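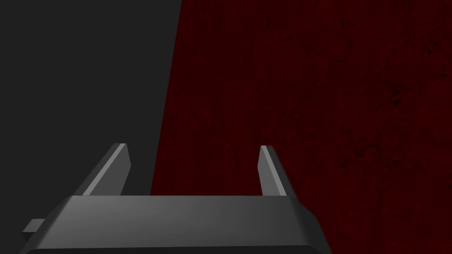 Visit report: simulation practice at the Skurndale automation lab

15/11/2018

The Skurndale lab opened its simulation and test rooms to outside engineers for one afternoon. The session covered the rules its staff follow before a motion program is released from the simulator to a physical arm. The lab works with two cells, named Alla and Brisine, and keeps a simulated model of each.

Wrist view checks

Every program is reviewed from the simulated wrist view as well as from the overview. In the view we were shown, both fingers are in sight, open, with nothing between them. One side of the background is plain dark gray and the other a mottled dark red. The reviewer confirms that both fingertips can be seen and that the gap is clear, then signs the sheet. A program that starts with the gripper in an unknown state is returned to its author.

The release sheet has 8 entries. Those that drew the most questions were:

Gripper state is commanded at the start of the program, never assumed.
Approach speed is limited to 20 percent until the first physical run is signed off.
Collision geometry covers the full gripper housing, including side projections — a simple box around the fingers is not accepted.
Surface textures are recorded with the model version.

The last entry led to some discussion. A visitor from Norðdahl asked why texture belongs on a safety sheet. The lab's answer was that its vision routines are tuned on rendered images, so a change of texture is handled as a change of software and the regression set is run again. That set has 40 starting poses. It takes most of a night on the present hardware.

Separation of roles

The author of a program may not release it. On Alla this has been the rule from the start; on Brisine it came into force in February. Emergency stop tests are done on the physical cell only, and a simulated stop does not count toward the record.

Points for our own site

Our release form has 6 entries and none of them covers gripper state or model version. Both should be added at the next revision. The pose set would need to be smaller here, at least at first. The lab will send a blank copy of its sheet on request; the version handed out at the door is out of date and lacks the texture entry.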